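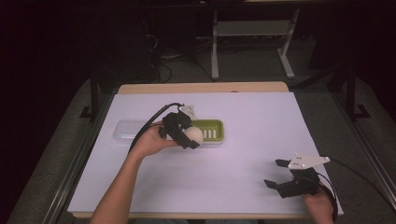

A day at the Wallora soap works, Lornport

The coach to Lornport takes longer than the website says, and the last stretch follows the estuary past boatyards and a shuttered cinema. I had a ticket for the Wallora open day, bought on the strength of a leaflet that promised "soap as it was always made." I have read that line, or one like it, on a good many wrappers. I wanted to see what it meant when there was a building attached to it.

The building is brick, three stories in front and a long metal shed behind. The leaflet shows the brick. As far as I could tell, all the soap is made in the shed.

We were met in the lobby, handed hairnets and blue overshoes, and shown a film. It opened with lavender fields. I asked the young woman running the projector where the fields were and she said she would find out. The film moved on to an old copper pan, a pair of hands cutting a slab with a wire, and a sunset. No part of it had been shot on the premises, though the narration said "we" all the way through.

Our guide was Man-sik Cheon, who runs the finishing side of the plant and has clearly given this tour more often than he would like. He turned out to be the best thing about the day. He answered what he was asked, and when the answer was dull he gave the dull answer.

The first stop was the raw materials store. Wallora doesn't boil its own soap. It buys soap noodles, small off-white pellets a bit like short pasta, made elsewhere from palm and coconut oils and delivered in big woven sacks. A man in our group said he thought they made it from scratch. Mr. Cheon said they used to, and that the boiling pans went in 1988 – then he corrected himself, said he wasn't sure of the year, and that it was before his time in any case. I liked him for that.

There is nothing shameful about buying noodles. Plenty of soap companies do it, large and small, and the soap at the end can be very good. Making the base is a messy job with caustic soda, and it makes sense for a few big plants to do it well. But the leaflet in my pocket said "from oil to bar under one roof," and I had it out by then. Mr. Cheon read it, handed it back and said that was marketing's leaflet.

From there we went to the mixer, a steel trough with a heavy paddle. The noodles go in with color, fragrance and whatever else the wrapper is going to brag about. On the day we visited they were making the oat and honey bar. I asked how much honey. One percent or less, he said, and it's there mostly for the name. More than that and the bar gets sticky and browns in storage. The oats were ground finer than I expected, and he let us rub some between our fingers. They do scrub a little. I will give them the oats.

Then milling. Three steel rollers squeeze the mixture into ribbons, and it goes through them more than once. "Triple milled" is printed on every Wallora box in gold, and here, for once, the box is telling you something. Milling gets the lumps out and makes a smooth, dense bar that lasts longer in the shower. A woman behind me asked whether four times would be better than three. Not so you would notice, said Mr. Cheon. Somebody will print it on a box sooner or later.

The plodder comes next. It's a silly name for a machine that works like a meat grinder, pushing the soap out through a heated nozzle in one long warm log. This was the part the children enjoyed, and I did too. The log comes out with a shine on it, gets chopped into blanks, and the blanks go to the press. The press makes 400 bars in the time it took Mr. Cheon to explain the press. That was his joke. I didn't check it against a watch. The noise is such that he had to tell it twice.

What struck me in that room was the smell, or how quickly I stopped noticing it. In the lobby it had been overwhelming. By the time we were at the press I could smell nothing at all, and when we stepped outside for a moment the harbor mud smelled almost sweet. The people who work there say the same thing happens to them within minutes of starting a shift. One of them told me she can't use scented anything at home. She buys the plain white bar from the supermarket.

The brick building was saved for last, and I wish they had skipped it. Upstairs is what the leaflet calls the Heritage Room. It has a copper pan, very clean, some wooden molds and a wall of old labels under glass. The labels are lovely. The best of them is for a laundry soap called Choo, with a steam train on it in red and black, and I would happily have paid for a poster of it. There was no poster. The pan, according to a small card near the floor, was bought at auction and comes from a jam factory.

There is a ledger too, open on a stand. Batch 3269 is listed in brown ink as "poor, remelted," and batch 988, on the facing page, as "sold to the hospital." I can't explain why an earlier number should be facing a later one, and neither could the attendant. I suspect the pages have been put together for effect. Still, "poor, remelted" is the most honest thing I read all day, and I'd like to see it on a wrapper.

In a corner of the same room there was a workbench where visitors could stamp their own bar. You pay at the desk, choose a blank, put it in a brass die and pull a lever. The queue was long. The blanks had come across from the shed in a crate, the same blanks we had just seen dropping off the line, and once stamped they are wrapped in brown paper and sold as handmade. I asked the man at the bench if he felt that was fair. He said people's hands had made it that shape, so yes. I have thought about this on and off since, and I still say no.

Over lunch (soup, decent bread, bad coffee) a speaker from the parent company, Zaremeo, gave a talk on skin. It was long and confident. We were told that ordinary soap "strips" the skin and that Wallora's "feeds" it. Soap of this kind, theirs included, is alkaline, and it takes oil off your skin along with the dirt. That's how it works. Some added fat will make a bar feel milder. Glycerin helps too. I put my hand up and asked whether they had measured the difference between their bar and a cheap one, and was told there had been a study. I asked how many people were in it. The speaker had the figure: 21. They were all Zaremeo employees. They had used the Wallora bar for a month and then filled in a form, and there was no cheap bar for comparison.

I don't think anyone was lying. I think a firm can say a thing so often that it stops hearing the words. The speaker seemed a little hurt.

What nobody's talk mentioned, and what would have been of some practical use, is that most people ruin a good bar by leaving it to sit in water. I asked Mr. Cheon about this as we handed back our overshoes. He was more animated on the subject than on anything else. Get a dish with slots, he said, and tip the water out from under it. Let the bar dry properly between uses. If you buy a stack of bars, take them out of their boxes and leave them in the closet for some weeks, and they will harden up and last longer. A cheap bar kept dry will outlast an expensive one kept in a puddle. He asked me not to tell the gift shop.

The gift shop is large. You have to go through it to get out. It sells the full range at full price, and I had seen the oat and honey bar for less at a pharmacy near the coach station that same morning. There is a bin of seconds by the till, chipped or badly stamped, and these are worth having. I bought a bag of them. They were wrapped in plain paper, had no gold printing, and made no claims about my skin. The lavender soap carries a picture of fields. I asked again where the lavender came from, at the till this time, and was told the fragrance is blended by a supplier and that there might be some lavender in it.

Would I send anyone? Yes, with conditions. Go for the shed, where the work is interesting and the people doing it will talk to you frankly. Ask for Mr. Cheon if he's on. Skip the talk. The Heritage Room is worth five minutes for the labels. The stairs are steep, the elevator was out of order, and there was no notice about that at the ticket desk, so anyone who has trouble with stairs should call first. Children under eight aren't allowed in the press room, and a couple of families only found that out at the door.

Tickets cost more in August, when they run evening tours as well. The presses don't run in the evening. I'd want to know that before paying extra, so I pass it on.

The coach back was late. I had the bag of seconds on my lap, and the man in the next seat asked if I would mind putting it up on the rack.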